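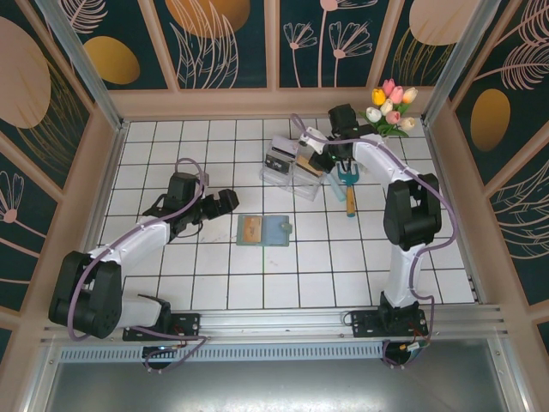
The Borness Hospital Building Record is a dataset of 839 entries covering the former hospital site at Borness, its ward blocks, service buildings and grounds. Each entry describes one room, corridor or external elevation as found by the survey team before clearance of the rear of the site. Floor finishes are recorded by type, and the term "square tile, white" is used for any floor laid as a grid of white square tiles with thin dark grout lines, as in the photograph. Patterned and colored tile floors have separate terms.

Contents
entries.csv: one row per room, corridor or elevation
blocks.csv: the 18 buildings, with condition and listing status
plans: scanned floor plans, 2 per building where they survive

Known gaps
The mortuary and laundry were surveyed from outside only. Upper floors in 4 buildings were unsafe and have no entries. Dates of later alterations are taken from the plans and have not been checked on site.

Maintenance
The record is maintained by Nasrin Karimi and Abbas Naseri. Corrections are reviewed each November and should quote the entry number.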